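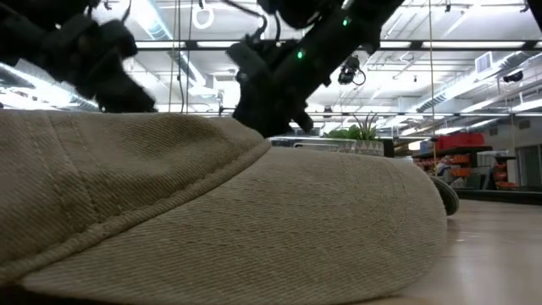 Two-arm station with a beige cap, Nulside workshop.

Nulside opens its doors 3 August 2026

Nulside will hold its first open day Monday, 3 August 2026 – doors at 10, last entry 4 pm. Live demos of the Grudex two-arm station all day. Caps, towels, shirts. Visitors can pick the item.

"Soft stuff is hard for robots. Come see it done, and come see it go wrong," said Jingyi Du, who leads the demo team.

Over 700 people have signed up so far. Free entry, but registration is requried. Talks in the Zorska room, two sessions, seats limited – first come first served.

Press welcome from 9. Parking at rear gate.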